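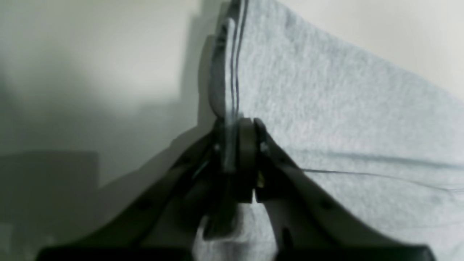 Figure 5. Light grey knit-like fabric on a smooth, pale surface, held at the folded hem.

Folding knit garments

This section covers T-shirts, thin sweaters and other jersey items before they go into the Hesance drawer dividers. Woven shirts and pants are covered in the next section.

Before you start

Clear a smooth, flat surface larger than the garment. A tabletop works better than a bed, where soft knits sink and pick up creases. Items must be fully dry. Empty any pockets and close zippers.

Steps

1. Lay the garment face down with the neck pointing away from you.

2. Find the bottom hem. On most T-shirts it is a double layer with two lines of stitching.

3. Hold the hem near one side and pull it gently toward you until the fabric lies straight. Repeat at the other side. Hold the double layer, not the single fabric above it.

4. Smooth the fabric with a flat hand, working from the middle to the sides. Check along the hem for puckers and small bunches. If the edge has rolled over, turn it back and press it down with your fingers.

5. Place the Clikeck folding board on the back of the garment, with the top of the board level with the collar.

6. Fold one side over the board, then lay the sleeve back on itself so that it stays inside the edge. Do the same on the other side.

7. Slide the board out toward you. Hold the collar down with your free hand as you do this.

8. Bring the hem up to the collar, then fold in half again.

9. Stand the folded garment in the divider with the rounded fold facing up.

Note: Cut edges on thin jersey curl easily. If a sleeve or neckline will not lie flat, leave the garment under the board for 30 seconds and try again.

Note: Heathered fabrics can make small wrinkles hard to see. Feel for them with your palm – the light in most closets is not enough.

Caution: Do not pull on a loose thread at the hem. Trim it with scissors. Pulling can open the whole row of stitching.

Caution: Do not iron a garment while the board is inside it. The board softens with heat and will not return to its shape.

For sweaters heavier than 500 g, skip the second fold in step 8 and store the item flat on the lower shelf.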